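May 17, 2019

Toothbrush wear series, Odance bristles, day 16 of the run.

Picked up where we left off yesterday. Rig 2 was already at temperature when I came in, bath at 37 C, slurry mixed the night before and stirred again for five minutes. The Terkotmont paste settles faster than the old one. If it sits over lunch there is a gray layer on the bottom and the first strokes after that are no use. I have written this on the lid of the jar.

Finished set C. Each brush gets 2,702 strokes at the standard load, then a rinse, a shake, and an hour bristles up in the rack before measuring. I know the number is odd. It comes from the gear ratio on the old crank and we kept it so the new results line up with the ones from February.

Splay readings for set C are higher at the toe than at the heel, same as A and B. Tufts in the outer rows have opened up most. The inner rows look nearly new under the loupe. C4 lost a whole tuft at the toe, pulled clean out with the anchor still in the hole. I bagged it and put it in the drawer with the Brerkness samples – please don't throw it out, it is the only clean pull we have.

Load spring on station 3 reads low again. Put the 100 gram weight on it twice and got a different answer each time. Swapped the spring for the spare and it held. The old one is in the scrap tin with tape on it. Anything run on station 3 since Wednesday should be marked doubtful in the sheet. I have done A and B, not C yet.

End rounding: looked at filament tips from the Idahosa batch before any wear. Plenty of them are cut flat, some with a small burr on one side. That will matter more for gums than for splay, but it ought to go in the report. Need a better light for the microscope, the ring lamp flickers and the tips wash out.

Things to order: nitrile gloves in medium, filter paper, a second spare spring, labels that survive the bath. 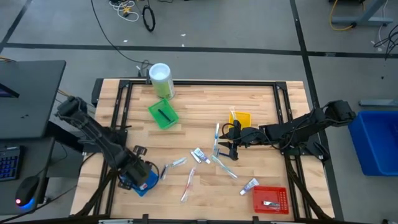 Tahira Mohmand read the set C numbers this afternoon and thinks the hour of drying is too short. Her point is that nylon holds water long enough to soften the tufts, so we may be measuring damp bristles and calling it wear. She would leave them overnight and measure first thing.

Fair enough. Left C1 to C3 in the rack with the door shut, will measure them again on Monday before starting set D. If the splay drops by more than the caliper error we redo A and B the same way.

Bath off, slurry covered, station 3 tagged.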